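Vurnus Peel-and-Stick Wallpaper – Installation Guide
Section 3: Hanging Your Panels

By now your wall should be clean, smooth and fully dry, and your panels should be laid out in the order you plan to hang them. If you skipped Section 2, please go back and give it a read. We know you're eager to see that pattern go up (we always are too!), but the prep work is what keeps the edges down.

What you'll need: a felt-edged squeegee, a sharp craft knife, a level, a pencil and a step stool.

1. Measure in from the corner of the wall by the width of one panel and draw a light plumb line with your level. Corners are rarely straight, so trust the line and leave the corner to sort itself out later.

2. Peel back the top 12 inches of the backing paper and fold it down. Please don't peel the whole panel at once – it will find itself and stick to itself.

3. Line the panel up with your pencil mark, leaving 3 inches of extra at the ceiling, and press gently from the center outward.

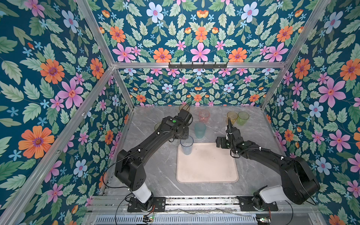
4. Work your way down, pulling the backing with one hand and smoothing with the other. If you catch a wrinkle, lift the panel back up to that point and lay it down again slowly. The adhesive forgives you for quite a while.

5. Bring the second panel up beside the first and match the pattern at eye level before you look at the top or bottom. Large prints show a mismatch most where people's eyes land.

6. Trim the top and bottom with a fresh blade held against a straightedge.

Note: Small bubbles often settle by themselves over a day or two. Prick any stubborn ones with a pin and smooth them flat.

Caution: Turn off the power at the breaker before trimming near outlets or switches, and keep panels away from stoves and heaters.

Running short? Each Iltmont roll has its batch number on the label. Have it handy when you reorder, so the colors match.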